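Visit report: Galirska rental management open day, Oct 12, 2018

Galirska manages 327 furnished lets and opened its back office to landlords and software resellers for the afternoon.
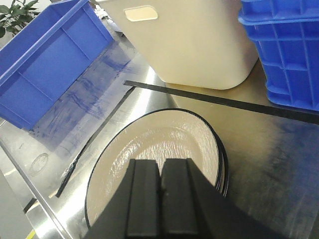 Chutima Kongkaew objected early on that the deposit ledger still has to be reconciled by hand at month end, and that this was promised for April. Irfan Gunawan accepted the point. The bank feed is live for rent but deposits sit in a separate client account, and the import for that account is still in test.

The demonstration used Hoketti, the package Galirska moved to from spreadsheets. Tenancy records, inventories and repair tickets share one property reference. A repair above 500 euros goes to the owner for approval; below that the office orders it directly. Check-out reports are compared line by line with the check-in inventory — differences are flagged, but a clerk decides on any charge.

Owner statements took 2 minutes to generate for the whole portfolio. Export is CSV only.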